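Cundon Manipulation Program
Minutes of the Data Collection Working Group, April

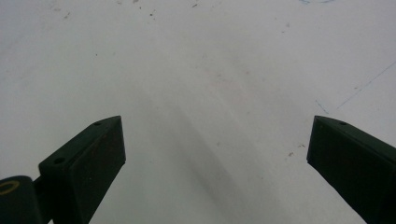

1. Attendance and opening

The meeting opened at 10:05 a.m. in the second-floor conference room. Mirela Bragança chaired. The collection, training, and hardware groups were represented. The March minutes were approved with one correction: under item 4, "Huria set" should read "Miah set."

2. Status of collection

The collection group reported that 3174 demonstrations have been recorded with the hand-held grippers since the start of the program. Of these, 1076 belong to the Huria set (picking and placing small household items) and the remainder to the Miah set (sorting, stacking, and wiping).

Review of the Huria set is complete. The reviewers rejected 218 demonstrations. The most common ground for rejection was a late start, in which the operator had already begun to close the fingers when recording began. A smaller number were rejected for lost tracking during fast wrist turns.

The training group asked whether rejected demonstrations are deleted. The chair confirmed that they are kept in a separate folder and are not passed to training.

3. Start and end of a demonstration

The training group presented a short paper on episode boundaries. The current model tends to hesitate at the beginning of a task, and the group believes this is linked to uneven starting positions in the examples. The paper proposed that every demonstration begin with the fingers fully open and held still above the work surface for one second, and that it end the same way.

The collection group supported the change in principle but noted that a fixed pause adds to operator fatigue over a long session. After discussion it was agreed that the pause would apply at the start only. The end of a demonstration will continue to be marked by the operator with the trigger button.

AGREED: Open fingers and a one-second hold at the start of every demonstration, beginning with the next Miah session.

4. Work surfaces

The hardware group asked for guidance on whether white surfaces should be cleaned or replaced when they pick up pen lines, specks, and smudges. One view was that a clean surface makes review easier. The training group preferred to keep ordinary marks in the data — the model will be used on tables that are not clean — provided that no mark is used by operators as a placement guide.

Shadows cast on the surface were raised under the same item. No change to the lighting was requested.

AGREED: Ordinary marks may remain. Operators are not to draw new lines or target points on any surface used for collection.

5. Labeling

The Vuvov labeling tool was updated before the meeting. Task names are now chosen from a fixed list, and free text is limited to the comments field. The collection group reported that "wipe" and "sweep" are still being used for the same motion. The chair asked that one term be chosen and the earlier labels corrected.

6. Actions

Collection group: revise the operator instructions to include the opening hold.
Training group: retrain on the reviewed Huria set and report at the next meeting.
Hardware group: check finger alignment on all 5 grippers before the next session.
M. Bragança: settle the "wipe" and "sweep" labels with the reviewers.

7. Other business

The request for a second review station was deferred — a cost estimate has not yet been received.

The meeting closed at 11:20 a.m.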